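Waritz Street Rental, Move-Out Walk: My Checklist With Comments

I do this walk every July when the summer tenants swap over, and I've been meaning to type it up for Jitendra, who is taking the upstairs unit off my hands this year (bless him). It's my old clipboard sheet with all the stuff I usually scribble in the margins. Go in the order it's written or you'll be up and down the stairs all afternoon like I was the first time.

Give yourself a morning. I start at 8:30 while it's still cool up there.

Before you go in

[x] Keys back: front door, mailbox, bike shed. OK.
Comment: The bike shed key is the tiny one and it always gets left on somebody's own key ring. Ask for it by name!

[x] Meter readings written down. OK.
Comment: Water was 3220 this time. The gas meter is behind the lilac, wear long sleeves.

[ ] Porch steps and handrail. NEEDS WORK.
Comment: Second step from the top gives a little when you put your weight on the left side. I've put two screws in it before and they held for a year, but I think the board underneath is tired. Jonatan Wallin came by and poked it with a screwdriver and made a face. He quoted me 855 dollars to redo the whole set, and I said yes to the top three steps for now. Keep people to the right until he's done.

Smoke and carbon monoxide

[x] Hall smoke alarm, press and hold. OK.
Comment: Loud. Warn the neighbors' dog.

[x] Bedroom smoke alarms, both. OK.

[ ] Carbon monoxide alarm by the water heater. REPLACE.
Comment: It beeped when I tested it, so far so good, but the date on the back says it's past its life. I bought a Vundine one to go in there and it's still in its box on top of the fridge. It needs to be on the wall before anyone sleeps in the place, please don't let me forget that.

[x] Fire extinguisher in the kitchen, needle in the green. OK.
Comment: Somebody had hung a dish towel off it. Moved the towel.

Kitchen

[x] Stove burners all light. OK.
Comment: Back left takes a few clicks. It's always been like that, and I only worry if you can smell gas before it catches.

[x] Outlets near the sink, test and reset buttons. OK.

[ ] Under the sink. WATCH.
Comment: There's a ring on the cabinet floor that might be old or might be new, so I wiped it, laid down a sheet of newspaper, and ran the tap for ten minutes. Paper stayed dry. I'd check it again once the new folks have been in for a week or two.

[x] Fridge seals. OK.
Comment: Close the door on a dollar bill and tug. If it slides right out, the seal's gone. Mine grabbed it!

Main room

[x] Windows open, close, and lock. OK.
Comment: The big one sticks in wet weather, so lift it a hair as you push.

[x] Blind cords tied up out of reach. OK.
Comment: Oona Tikkanen has the place from next month and she's bringing a toddler, so I went round twice. All cleats are up high now.

[x] Bookcase strapped to the wall. OK.
Comment: Give it a good pull from the top shelf. The strap is a Rajput one and I like it, the buckle doesn't slip.

[x] Table top, look for rings, burns and splinters. OK.
Comment: Check it when the light is hitting it, because the shine on that wood shows you every little thing. Shove any cloth aside so you're looking at bare grain. I run my palm along it too, going with the grain, and then once across.
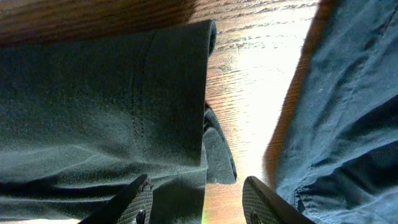

[x] Rug edges flat. OK.
Comment: Double-sided tape at the corner by the door. It wants redoing every year or so.

Bathroom

[x] Hot water temperature at the tap. OK.
Comment: I like it under 120, and with a little one coming I turned it down a touch more.

[ ] Grab bar by the tub. TIGHTEN.
Comment: Wiggles. I didn't have the right hex key with me (of course). It's in the blue toolbox in my garage, Jitendra, help yourself.

[x] Fan pulls air. OK.
Comment: Hold a square of toilet paper up to it. If it sticks, you're good.

Paperwork

[x] Deposit. Full refund to Trilok Kanaujia, less 50 dollars for the screen door.
Comment: He told me about the door before I even saw it and was very nice about the whole thing. Would rent to him again in a heartbeat.

[ ] Send a copy of this sheet to Liliana Fiore at the insurance office.
Comment: She wants the open items listed with who's fixing them. So: steps, Jonatan. Alarm, me. Under the sink, Jitendra. Grab bar, Jitendra, unless I get there first.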